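From: Letay Abera
To: handheld-grippers list
Date: August 14, 2019
Subject: Re: Re: pads or cameras first?

Berhanu Ejigu wrote:
> Has anyone run the Dorkum and the Jevari side by side yet?
> We have money for one set. Amanuel wants the Jevari for the
> wider jaw. I don't trust the tracking on either.
> Also, how many tries before the numbers settle down?

Berhanu, we did, and you may keep your distrust. We logged 1,943 grasps between the two sets, and by my reckoning things settle after some 50 per object. Before that you are mostly measuring how much coffee the operator had.

The Jevari does open wider. It also weighs more, and by the end of a long session Getachew was resting his elbows on anything that would hold still. Grip on small parts was a wash. On tracking, the Dorkum lost its pose 9 times and the Jevari five, all of them with the wrists turned in — so if your task involves twisting, test that before you test anything else.

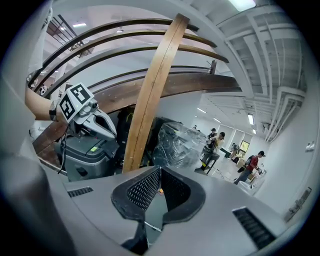
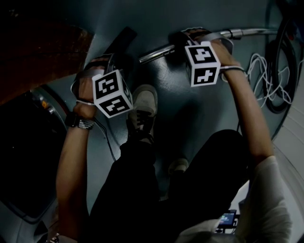

Tag layout is where I would spend your argument with Amanuel. A second face buys you a lot when the first one turns away. The white cubes have a pattern on each face you can see, and the pair of flat tags on a bracket, set at angles to each other over the camera, is the same idea with fewer faces to print. Whichever you buy, tie the cable down near the handle. Ours likes to hang wherever the hand is going next.

Calibration files are on the Famero share, in the May folder, under a name Aurelio chose and will not change.

Letay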